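Buying a used benchtop centrifuge, pay for the inspection or not?
Forum: Lab Equipment, Used and Surplus

gferraro
15 August 2024
We run a small soil testing lab and our old centrifuge has reached the end. A dealer called Drarura has a refurbished Bemton for a price we can live with. They want 230 dollars extra for an inspection report with rotor photos and a speed check. Without it we get "powered on and tested" and a 5 day return window.

Is the report worth it? My manager thinks we should skip it and put the money toward tubes.

Ginevra

pbakhtiari
Pay for it. "Powered on and tested" means they plugged it in and the display lit up. I bought a unit like that in January and the lid lock failed the first week, after the return window had closed. The repair cost more than the report would have.

Ask for the rotor serial number too. If they can't give you the rotor's history, plan on buying a new rotor.

sampleprep_hn
I don't agree. The report is written by the same people who are selling you the machine. If the rotor is bad they will either swap it or not mention it. I would take the return window, have a tech on site the day it arrives, and run it at full speed with a balanced load. Our tech charges less than 230 for a visit.

Freight damage is the bigger risk anyway, and a report done before shipping tells you nothing about that.

Ha-neul Jeon

gferraro
We don't have a tech nearby. The closest one who will touch a Bemton is a two hour drive and bills for travel.

pbakhtiari
Then I would stick with the report. Ha-neul is right about freight. Ask how they crate it and whether the rotor ships separately. It should. If they leave the rotor on the spindle for a truck ride, walk away.

esnam
Adding one thing on bench space, which catches people with refurbished units. The footprint in the listing usually leaves out the lid. Measure with the lid up, and leave room at the back for the cord and airflow. We had to move a shelf.

The dealer's floor plan can be wrong too. We got one from Fultent that was off by 8 inches. 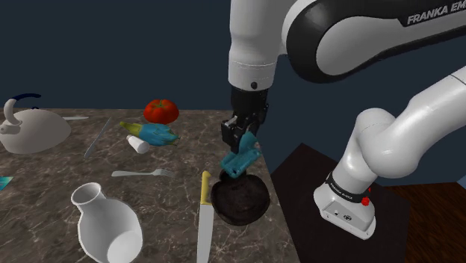 Bench mockup, arm over the bowl

sampleprep_hn
Is the bench itself rated for it? A loaded centrifuge on a light table will walk. Ours moved toward the edge until we put it on a proper base cabinet.

esnam
Ours is on a steel frame bench now, no problems. Before that it was on a folding table, and I do not recommend that.

yooklab
Has anyone here used Yook for this kind of thing? They list centrifuges with a 40 day warranty, parts only.

pbakhtiari
Parts only sounds better than it is. You still pay labor and shipping both ways, and on a benchtop unit the labor is most of the bill. Read what they count as a part. Brushes and gaskets are often left out as wear items.

yooklab
I read it. Gaskets are out, motor and control board are in. Still more than Drarura is offering.
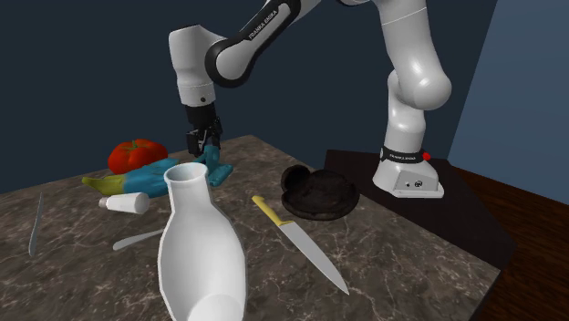
esnam
Back to the original question. I would ask Drarura for a short video of a full run, start to stop, with the serial plate in view at the beginning. Most dealers will do that for free and it shows you more than a checklist. Give some thought to where the controls and lights will face once the unit is in place. On the arm in my second mockup the small red light is on the base, at the right side of the black band, and I want anything like that in view from where people stand. Same with a centrifuge. If the display faces a wall, people stop checking it.

gferraro
I asked about the video. They said yes, no charge, and the rotor ships in its own box. They also knocked the report down a bit when I said I was still deciding, so I'm getting both.

sampleprep_hn
Fine. I'd still run it at full speed on day one.

gferraro
Will do. Does anyone have a preferred way to check the imbalance sensor without doing something stupid?

pbakhtiari
Look in the service manual first. Some models have a test mode for it. Don't load it unbalanced on purpose until you know what the manual allows. If you don't have the manual, ask Drarura to include a copy before you pay.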